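一月 工作记录：奶洗潘趣，第二轮

下午开工，晚上接着写的。上一轮的问题都在前面几页，不重抄，只记这轮改了什么。

Standier 那边要的是一款瓶装、可以直接倒出来喝的奶洗潘趣，茶底，酸度中等，要透，要能在吧台冰箱里放住。上一轮的样品他们试过，意见有三条：茶味偏涩，尾巴上有一点煮柠檬皮的苦，颜色比他们想的深。颜色我觉得不算毛病，杯子里看是浅琥珀，但他们的菜单是浅色系的，想再淡一点。涩和苦我同意。

这轮的目标先把涩和苦解决，颜色顺带看。甜度不动。

材料

茶：Sisodia 的红茶，跟上一轮同一批，袋口封过，闻着没变。
朗姆：Tokudard 陈年，中等酒体。上一轮也是它。
柠檬：今天早上到的，皮薄，汁比上一批多，味道也更冲。
糖：细砂糖，直接溶，不另做糖浆。
奶：全脂鲜奶，冷藏款，不要常温奶。之前用常温奶试过一次，凝块很碎，滤了一晚上还是浑的，以后不用再试。
香料：肉豆蔻一点，现磨。丁香这轮去掉，上一轮就觉得它抢。
滤材：Plivell 的滤纸，大号锥形，外加一层棉布做粗滤。

茶的处理

上一轮是热水泡茶，滤出来再兑酒，涩主要就是这么来的。牛奶能带走一部分单宁，带不干净，而且泡得越浓，凝块越厚，酒也跟着损失。

这轮分了两份，A 和 B。

A：茶叶用 90 度的水泡，时间比上轮短，泡完马上过滤，茶汤坐冰水降温。
B：茶叶直接泡在朗姆里，室温，盖着放，13 分钟后尝，觉得够了就滤。

B 的时间是边尝边定的。刚开始几分钟只有一点干草味，再往后香气上来很快，有点像蜂蜜和干果皮。到 13 分钟舌头两侧开始发紧，就停了。再放下去肯定过。下次如果换茶，时间要重新尝，不能照搬。

A 的茶汤颜色明显比上轮浅，香气也弱些。单独喝很顺，兑进酒里有点撑不住。先照计划往下走，不临时加茶。

B 因为没有水，按配方要把水补回来，补的是凉白开，量跟 A 的茶汤一样。这样两份最后酒精度是接近的，可以直接比。

柠檬皮

苦味的来源查了一下做法，应该是皮削得太厚，加上跟糖一起捣的时间太长。这轮削的时候刀片换了新的，白色那层基本没带上。皮跟糖拌匀后用手压几下，盖好放着，让油自己出来，没有再捣。

糖变得潮潮的，颜色发黄，闻着很干净。上一轮这一步结束的时候已经能闻到一点苦味，这次没有。

放的时候顺便把柠檬汁榨了，过了细网。果肉要滤干净，不然后面会跟凝块混在一起，滤纸堵得快。汁榨好到用掉之间不要超过一小会儿，放久了味道会往罐头那边走。

皮取出来之后，糖直接倒进柠檬汁里搅到溶。皮没扔，在台子上晾着，准备烘干磨粉，看看能不能做杯口。

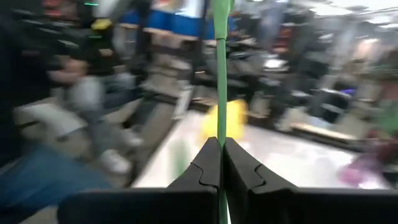
绿色细杆，位于两根黑色夹指之间。

合并与凝乳

顺序还是老顺序：奶在下，酸在上。也就是先把冷奶放进大容器，再把酒、茶、酸、糖混好的那一份慢慢倒进奶里。反过来倒的话凝块会很细，这个以前吃过亏，写在这里提醒一下，新来的同事第一次做很容易弄反。

奶没有加热。有的方子要求热奶，凝得确实快，但会有一点熟奶味，这款茶底轻，盖不住。冷奶凝得慢，耐心等就行。

两份都是倒完以后用长勺沿着容器边轻轻推了几下，没有搅。A 很快就出现大片的絮状物，往下沉得也快，上面那层肉眼看已经有点清。B 慢一些，絮状物细，悬在中间不太动。我一开始以为 B 的酸不够，尝了一下酸度是对的，就没有动它。后来放进冰箱，再看的时候也沉下去了。

猜测：B 里的单宁是酒泡出来的，跟水泡的不太一样，跟奶蛋白结合的样子也不同。没有证据，先记着。

冰箱设在 4 度。静置的时候容器不要挪，挪一次上面那层就要重新等。今天 A 被碰过一次，浑了，又多等了一阵。以后静置的容器统一放最下面一层靠里，外面贴条。

肉豆蔻是在合并的时候加的，磨在混合液那边，没有磨进奶里。量很少，闻得到就行。它最后大部分会留在凝块里，喝的时候只剩一点影子，这个程度刚好。

过滤

先过棉布。布要先用清水过一遍拧干，干布会吸掉不少酒。布里留下的凝块不要挤，挤了油脂会下来，成品表面就有一圈油花。上上轮就是挤了，后来放冰箱再撇油，很麻烦。

粗滤之后上 Plivell 的纸。第一道流出来的都是浑的，等到纸上积了一层凝块，下面开始变清，再把前面浑的那部分轻轻倒回去重滤。那层凝块才是真正的滤材，倒的时候贴着边，别冲散。

A 滤得很顺，基本不用管。B 滤到后半段变慢，接近一滴一滴的。我换过一次纸，换完更糟，等于把凝块那层也扔了，又得从头积。教训：慢就让它慢，不要换纸。实在要赶时间，分成几个漏斗同时滤，每个漏斗里都先铺一点凝块。

过滤的时候上面盖保鲜膜，留一点缝。不盖的话香气跑得很明显，尤其是柠檬皮那部分。

纸的问题再说一句。这批 Plivell 的纸用之前用热水冲了一遍，冲下来的水尝着有很淡的纸味，冲完就没有了。上一轮没冲，现在回想，尾巴上那点说不清的味道可能有它一份。以后都冲，冲完再用凉水过一下，等它滴干。

成品对比

透明度：两份都透。对着灯看，A 稍微有一点雾，B 更亮。这个结果跟我预想的反过来，B 滤得那么慢，最后反而更干净。

颜色：A 是浅稻草色，Standier 应该会喜欢。B 深一点，偏金，但还是比上一轮浅。

香气：B 明显好。开瓶就是茶和柠檬皮，朗姆在后面。A 先闻到的是朗姆，茶要找一下才有。

入口：A 很顺，圆，没有涩，中段有点空。B 有一点点骨架，咽下去以后舌面稍微收一下，很快就散。我个人觉得这一点收是好的，没有它就像在喝糖水酒。

苦：两份都没有。柠檬皮的改法可以定下来了。

甜度：没动，但是因为苦没了，两份喝起来都比上一轮显甜。B 还好，A 有点腻。如果最后选 A，糖要往下减。

加冰以后再喝了一遍。大方冰，矮杯，搅几圈。A 化了水以后基本就没有茶味了。B 还撑得住，放到冰化掉一截也还是完整的。因为吧台出品是要加冰的，这一条比室温下的印象重要。

不加冰、只冰镇，用小高脚杯倒的话，两份都成立，A 甚至更讨喜一点。要问一下他们最后到底用哪种杯子，这件事上次就该问清楚。

又做了一个混合的，A 和 B 对半兑。颜色在中间，味道也在中间，没有比 B 单独好。不继续了。

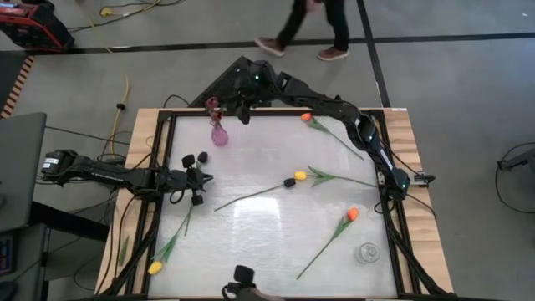

装瓶和保存

成品装小瓶，装到瓶肩，尽量少留空气。瓶子提前洗过烫过，倒扣晾干。瓶盖也要闻一下，有一批旧盖子里面的垫片有味，已经挑出来放在一边，谁要用先来问。

每份留样 2 瓶，一瓶进冰箱，一瓶放在架子上常温避光。标签写 A 或 B、月份、滤了几道。上一轮的标签是用水笔写的，在冰箱里糊掉了，这次改用铅笔写在纸胶带上，外面再压一层透明胶。

留样观察看这些：有没有沉淀，有没有油圈，香气掉得快不快，颜色变不变。奶洗过的酒理论上很耐放，但是茶和柠檬皮的香气会先走，透明度保持住不等于味道还在。上一轮的冷藏样今天也拿出来尝了，还是透的，瓶底有极薄一层白，摇一下会散开。味道比刚做好时圆，苦还在，涩轻了一些。

底下那层白要跟 Standier 说清楚，出品前静置，倒的时候最后一口留在瓶里。如果他们介意，就在装瓶前冷藏过夜再滤一道纸。多滤一道会损失一点香气，我倾向于不滤。

过敏原标注不能漏。看着是清的，喝的人想不到里面用过奶。菜单上必须写，瓶身标签上也要写。乳清还在里面，不能按不含奶来卖。这条跟他们口头讲过，这次跟样品一起附书面的。

损耗

A 的出成率比 B 高，差别主要在凝块里。B 的凝块细，含酒多，棉布里剩下的那团拎起来沉甸甸的。没有挤，静置着让它自己滴，又滴出来一小杯，单独装了，有点浑，留着自己喝或者做甜品用。

凝块尝了一下，A 的像偏酸的软奶酪，茶味很重，可以考虑加一点糖烤一下，或者拌进饼底。B 的酒味太冲，不好直接用。先冻起来，袋子上写了。

成本还没细算。B 用的茶叶更少，但是酒的损失多，两边抵掉之后哪个贵现在说不准。下次称重的时候要把凝块也称进去，这次忘了称湿布，数据不完整，就不往上抄了。

没解决的

B 的滤速。可以试的办法：奶稍微多一点，让凝块更结实；或者酸分两次进；或者静置时间拉长，等沉透了先把上层清的倒出来，底下的单独滤。最后这个最省事，下一轮先试它。

茶的批次。Sisodia 这批剩得不多，新的一批味道是不是一样不知道。新茶到了要先单独做一次酒泡，记下什么时候开始发紧，再改配方上的时间。

柠檬。这批比上一批冲，两份的酸其实都比上轮高一点点，对比的时候没有完全对齐。影响不大，但是严格说涩味变轻里面可能有酸的作用。下次榨完先尝，淡了浓了都要在本子上写一句。

颜色。如果 Standier 坚持要 A 那么浅，可以试着 B 的酒泡时间再缩短，或者换一部分浅色朗姆进去。后一个办法会动到酒体，不太想走，除非他们一定要。

下一轮准备

以 B 为底，A 的路线停掉。
糖不变，先看酸。
柠檬皮照今天的做法，削薄，压，不捣。
滤纸热水冲过再用。
静置放最下层，贴条，不挪。
漏斗多备几个，不够的话从柜子里把旧的那套也洗出来。
凝块、湿布都称重。
杯型问 Standier。

柠檬皮粉的事另开一页记。烘的时候火要小，今天试了一小盘，边上有些发褐，磨出来带焦味，剩下的皮改成低温慢慢烘，明早收。

收拾：棉布已经冷水泡上，先冷水后热水，直接用热水奶会粘死在布上。漏斗洗了，大容器还有一个没洗，里面泡着水，在水池右边。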